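Anosbridge Cricket Community Help
Scoring and Laws

Batter caught off a no-ball, but they ran one. What goes in the book?

Posted by Dindo Soriano, May 2022

I score for Ullus in a 20-over league and had one on the weekend that I couldn't settle. We were 100 for 4. The batter hit it high to deep cover and was caught, but the umpire had already called no-ball for overstepping. While the ball was in the air the two batters crossed and completed a run. The fielder then threw it back to the keeper.

I gave one for the no-ball and one to the batter. The Ghoneim scorer said the ball is dead as soon as the catch is taken, so the run doesn't count and it should be one extra only. We finished the book my way, but he wrote a note next to it. The final margin was 18 runs so it made no difference to the result, but it would change the batter's score and the bowler's figures.

Two things I would like to know:

Does the run count?

Is the next ball a free hit, and who faces it?

Mohcine El-Sayed
Umpire, 265 posts

The run counts. A ball becomes dead on a catch only if the batter is out caught, and you can't be out caught off a no-ball. The fielder holding it is the same as fielding it on the bounce. Play carries on until the ball is finally settled with the keeper or bowler, or the umpire decides both sides have stopped treating it as in play.

So you had it right. One no-ball extra, one run to the batter, total goes to 102 for 4. Both runs are charged to the bowler. The delivery is not one of the six in the over, but it does count as a ball faced by the batter.

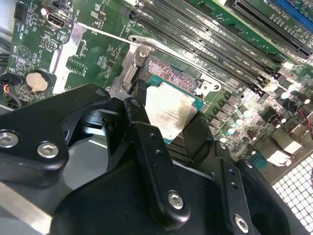

Free hit and who faces

The free hit is not in the Laws. It comes from playing conditions, so look in your league's handbook. Most 20-over leagues have it for every no-ball and some only for overstepping. Because they ran one, the batters have changed ends and the other batter faces the next ball. A free hit does not send anyone back to the striker's end.

The batters can still be run out off a no-ball. If the throw had beaten them while they were running, that would be a wicket, and the no-ball extra would still stand.

ultau_scorer

Agree with the above. In our league we put a circle with a dot for a plain no-ball and a circle with the number inside if the batter scores off it. Check your app too, mine adds the run as an extra unless you change it to "off the bat".

Dindo Soriano

Thanks both. Found the handbook, free hit is for overstepping only. I will send the page to the Ghoneim scorer.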